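Flastbridge, Sep 10, 2019

JOLUSOV OPENS UP ITS TOMA SET-UP ROUTINE TO EVERY CUSTOMER

Jolusov is very pleased to share the full set-up and care routine for Toma, its small bench-top arm, with workshops and colleges of every size. Our Diltdale team has been polishing it since June, and we are grateful to everyone who rang, wrote or dropped in with a grumble or a good idea.

The routine takes 38 minutes from start to finish. You begin at the base, checking that it sits square and doesn't rock, then move up through the shoulder and elbow, bringing each joint to its home mark before you go near the gripper. Please do leave the gripper until last — it is so tempting to start there! Every 800 hours the two wrist screws want tightening, and the elbow should be greased at the same sitting.

A simulated cell comes with the guide, so new hands can practise the reach and the pick before they touch a real arm.
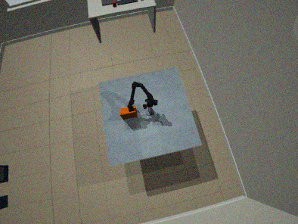 Page last changed: 7 days after first issue

In the practice cell the black arm stands on its orange base, bent at the elbow, with the gripper just over a small object on the light-blue tabletop. Try the approach slowly a few times, and look at the elbow as well as the fingers.

Printed copies of the guide can be had from our Flastbridge office, and we'd love to hear how you get on with it.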